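# Chapter 6: The First Issue Problem

A comic book with a 1 on the cover will outsell the same comic book with a 47 on the cover. The story may be worse. The artist may be the cousin of the artist everyone liked. Retailers know this, publishers know this, and readers, who complain about it loudly, know it best of all and keep buying.

This chapter looks at how serialized comics are numbered, launched, ended and launched again. Chapter 5 followed a single issue from script to printer. Now we ask why that issue carries the number it does, and who gains from the choice. Students who collect comics may find parts of the chapter painful. Students who have sold a collection already know how it comes out.

## 6.1 Counting Up

Early monthly titles were numbered the way pages are numbered. One issue followed another, and a high number was something to brag about. It told the buyer that the magazine was still in business and would probably be there next month, a real selling point on a newsstand where many titles were not.

Consider *Plandlow*, the swamp-detective series that will serve as our main case. Its publisher, Grirska, ran the book without a break for 238 issues. The writers changed, the swamp moved states twice, and the detective was dead for most of one summer, but the number on the cover went up by one each month. A reader who missed an issue knew exactly which one was missing. This was the whole purpose of the system, and it worked well enough that people stopped noticing it.

The trouble came from the same source as the pride. To a new reader, issue 238 looks like the second half of a conversation between strangers. Letters printed in the book at the time ask again and again where a person ought to start. The editors' standard reply was "Anywhere!", a word that has never helped anyone.

## 6.2 The Reader as Warehouse

Numbering also shaped what happened to comics after they were read. A numbered run is a set, and a set can have holes in it. Once buyers began to think in sets, the comic stopped being something to roll up in a back pocket and became something to store flat, in order, away from sunlight and younger brothers.

Publishers noticed that a buyer with a full run was unlikely to quit. Dropping a title at issue 180 meant admitting that the first 179 were only paper. Economists have a name for this kind of thinking, and we will meet it in Chapter 9. Collectors call it "finishing the run."
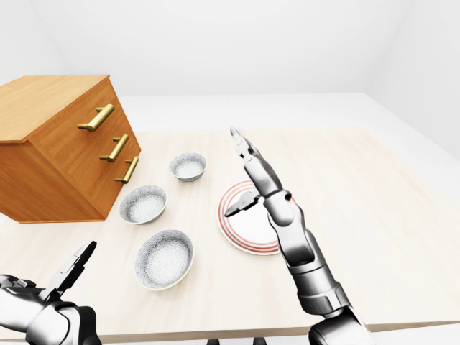

## 6.3 Starting Over

Grirska ended *Plandlow* at 238 and brought it back in June of the following year as *Plandlow* #1. The detective was the same. The swamp was the same. The first page picked up a fistfight that had been left hanging on the last page of the old series. Only the number was new, and orders more than doubled.

Its rival, Fehr, drew the sensible lesson and restarted everything it owned. Within a few seasons the shelves were full of first issues, many of them the third or fourth first issue of the same title. Shops began sorting by "volume," a term borrowed from libraries and used with far less care.

A further twist followed. When the separate runs of a title could be added up to a round figure, the old count came back for the party. Fehr's space opera *Ceteck* jumped from #6 to #100 in a single month, celebrated with a thicker issue and a higher price, and then returned to #1. Readers who kept their copies in strict order are still deciding where to put it.

## 6.4 What to Watch For

As you read the case material, keep a few questions in view:

- Who is the new number meant for: the new reader, the shop owner or the person who already has the rest?
- Does the story begin where the numbering begins?
- How many months pass before orders fall back to their earlier level?

The last question is the one publishers least enjoy. The table in Section 6.5 follows the relaunched *Plandlow* across its opening year, using order figures from 564 shops. Look at the column for the sixth issue before you look at the first. Then read the publisher's announcement, printed beneath the table, of an exciting new #1.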